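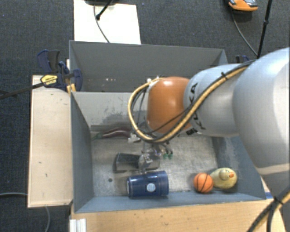

Zirklow Bin Picking Station
Equipment for student robotics programs

The Zirklow station is a tabletop workspace for classes, clubs and competition teams. Students program an arm to locate, grasp and lift mixed objects from an open bin with sloped walls. Schools supply their own arm and gripper.

What is included
Bin panels, gray
Bar clamps for fixing the bin to a table
Object set of 15 household items and toys
Printed course guide with 28 lessons

Use in class
Each lesson is planned for 30 minutes at the station. Early lessons use a single block or can. Later ones place several objects together, some of them close to a wall - the most common cause of failed grasps among beginners.

Competition use
The station meets the table rules of the Jirndale Student Challenge, held each May. Object sets for the challenge are sold separately.

Ordering
Schools and registered clubs may request a quote through the Skosa education office. Orders received by July 31, 2025 will ship before the fall term. Replacement floor panels are kept in stock.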